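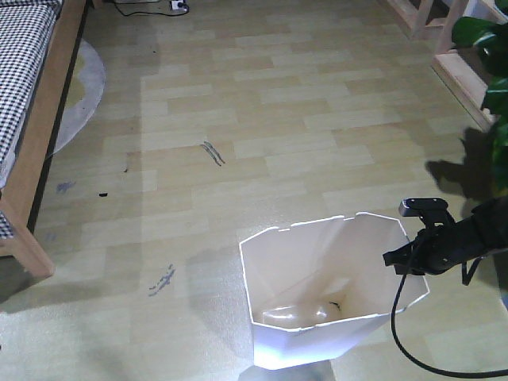 How to Keep Your Own Stats for a High School Football Season

If you have a kid on the team, or you've been roped into helping the coaches, sooner or later somebody will ask how many tackles number 54 had last Friday night, and everyone in the bleachers will give a different answer. Keeping your own book is easier than it looks, and I promise it makes a slow third quarter go by faster!

Start with a plain notebook and 2 pencils. I rule each page into columns for down, distance, yard line, who had the ball, who made the tackle, and yards gained. Write the roster inside the front cover, in number order, and copy the visiting team's on the facing page. Get there early enough to check for jersey changes, which happen more than you'd think.

During the game, write down the yard line before every snap. If you miss everything else, the next yard line will tell you what the play gained. For tackles, I put a slash for a solo and a dot for an assist, and I don't fuss over who touched him first. My friend Amna Bugti gives half a tackle to each player in a pile, and that's fine too — just pick one way in October and stick with it through the playoffs.

Penalties trip up beginners. Yards walked off by the officials don't count toward a runner's total, so start a fresh line and mark it with a P. In high school ball, a sack comes off the team's rushing yards and off the quarterback's own rushing line, so put it there and leave his passing numbers alone.

When you get home, add up each column while the game is still fresh in your mind, then do it again from the bottom of the page up. I keep a running season sheet as well, one row per player. Last year our tailback finished with 1,220 yards, and I'd had him past 1,000 a week too early over one run of 80 that was called back for holding. I still hear about that one.

Steinar Dalsgaard
Updated 25/10/2024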